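# Jolberg strip board, large size: bench notes after a winter of use

Bought to replace a sheet of painted MDF that had gone furry at the corners. The requirement was a flat wooden surface for sorting and tracing small shape blocks, firm enough that it does not creep when someone leans on it, and light enough in color that strong block colors read clearly against it. I had been sent two recommendations. Solveig Tveit uses the Løken board, a single wide plank. Bríd Mac Giolla uses the Jolberg. I borrowed the Løken for two weeks in November and then bought the Jolberg.

**Construction**

The board is made up in strips, butcher-block fashion, in pale maple. The strips are not graded for color. Mine has a couple of bands that are clearly darker, closer to honey, and the listing photographs show a more even board than the one I received. Jolberg states this in the product text ("natural variation between strips") and will not exchange on color alone. I asked.

For block work the variation matters in one case only. Yellow pieces lose some edge definition when they sit on a tan strip under warm lamps. Red, green and blue are unaffected. If you sort by color and your light is poor, turn the board so the darker strips lie where you use yellow least.

**Flatness**

Checked with a steel rule on edge, both diagonals, on delivery and again after eight weeks in a heated room. On delivery I could not get a sheet of printer paper under the rule anywhere. After eight weeks the paper went in at one corner and stopped. A cylinder stood on end is stable over the whole surface. A cylinder laid on its side stays put, provided the table underneath is level, and the first table I used was not.

The Løken plank was worse in this respect. It cupped across the grain in the two weeks I had it, enough that round pieces wandered toward the middle.

**Fixing**

No hardware is supplied. The board has through holes near the corners and is intended to be bolted down. I use it on a perforated table, and the hole spacing did not match the table grid on one side, so I opened that hole out with a round file. Ten minutes' work, but the spacing should be printed on the drawing and is not. Tighten by hand and then a quarter turn. Going further leaves a ring in the maple under the bolt head — I have one such ring.

Once bolted there is no movement. Birger Sundqvist, who has his clamped along one edge with no bolts, reports a faint knock when pieces are set down hard at the far side.

**Surface and finish**

Oiled at the factory, thinly. The finish is matte enough that overhead light does not produce a hot spot. Wipe with a damp cloth and dry it straight away. Pencil comes off with a soft eraser. Wax crayon does not come off cleanly, and the residue collects in the joints between strips.

I sanded one test area with 200 grit and re-oiled it. The patch is invisible now. Jolberg recommends its own oil; plain food-grade mineral oil has given me no trouble.

**Blocks**

I run it with the Trania solids: hearts, stars, cylinders, and triangular and hexagonal prisms, each in a single flat color. The set costs extra and is sold separately by the Serkanbridge shop. Edges on the stars are crisp enough to trace around. The hearts are the least satisfactory pieces, because the notch is shallow and a pencil point will not follow it to the bottom. The paint has held apart from slight wear on the points of one star.

Pieces can be slid over the strip joints without catching, in either direction. This was the fault that made me get rid of the MDF, where a raised edge stopped anything with a flat base.

**Cost and weight**

The large size was 214 with delivery, against 17 for another sheet of MDF, and the difference is hard to defend if the board will be moved or stored damp. Mine stays where it is bolted. One person can lift it, though it is awkward without a handhold.

**Complaints, in order of importance**

1. Hole spacing not documented.
2. No bolts or washers in the box.
3. Bottom edge left square and slightly sharp. I broke it with a sanding block.
4. Instruction leaflet covers the small size only.

**Rating**

Four out of five for fixed use, three if it has to be put away every evening. I would buy it again at the same price, and would measure the table grid before ordering. I will recheck the corner with the paper gap once the heating is off and add the reading to these notes.

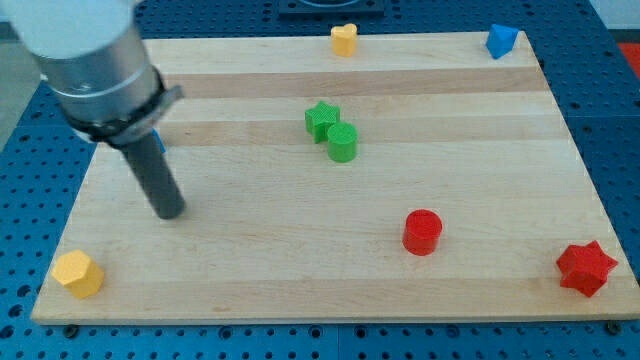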